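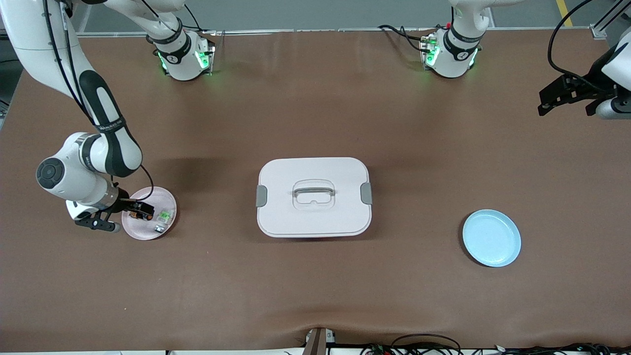 I went to the open day at Codar expecting to be sold something, and I came home thinking mostly about batteries. I don't mean the big ones in electric cars. I mean the little orange and black kind you put in a remote control, and how long a pair of robot arms can hold my attention while one of them deals with it.

The main demo was a table with two arms, a storage box with clips on its sides, and a couple of plates, one pink and one pale blue. That was all. People drifted in with their free coffee, looked at the plates, looked at the arms and clearly wondered where the show was. I did too! There was a much flashier stand from Stidov by the door, with music and a screen, and it had a queue all morning.

But I stayed at the table for the best part of the morning, and I think more companies should show their work like this. A gripper reaching down to a plate for something as small as a battery is a fiddly business. You find yourself leaning in. I do this job at home without looking, usually while talking, and I'd never once thought of it as hard. Watching a machine line up its fingers, you start to notice what your own hand must be up to.

The chap next to me complained that it was slow. Fair enough, it was. He also said his grandson could do it faster, and I'm sure he could, but his grandson has had years of practice at picking things up and putting most of them in his mouth.

My grumble is with the talk afterwards. We got 3 slides on the future of the home and a figure of 900 practice runs, which went by so fast I couldn't tell you if that was meant to be a lot. I would happily have swapped the slides for another half hour at the table, with somebody telling us which bits go wrong and why. When I asked, the engineer's face lit up - she had plenty to say about round things that roll - and then we were all herded off to the Tikar room for sandwiches.

So that's my plea to anyone planning one of these days. Leave the cables where they are, put out the plates, and let us stand there and be a bit bored. Ververidis are having theirs in March and I've already put my name down, though I gather there's a limit of 300 and you have to bring your own lunch.

14 shares
3 comments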